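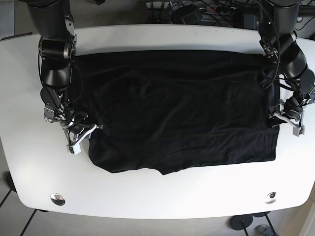
Black garment laid flat on a white table.

Archive > Home Sewing List > Fabric Care > Re: black cotton fading

Wednesday, posted by Kamell

> I have washed the same black cotton tees for a year and they all go
> gray at the shoulders first. Cold water, liquid soap. Is it the
> dryer or the water here? We are on a well.

I would look at the dryer first. Ours has a high setting that runs near 85 minutes and I stopped using it for anything dark. Shirts now get 9 minutes on low to shake out the creases, then go flat on a table or over a rack, inside out.

Well water can do it too. The Nodar test strips are fine for hardness. If yours reads high, use less soap and add a second rinse. Soap left in the cloth looks a lot like fading - rinse one shirt by hand and compare before you dye anything.

If you do dye, the Koval black covered three shirts for me from one packet. Bruvico black came out brown on the seams, but those were polyester thread and no cotton dye will take on that.

Does anyone on the list have a source for cotton thread in 3000 yard cones? My usual shop stopped carrying it in August.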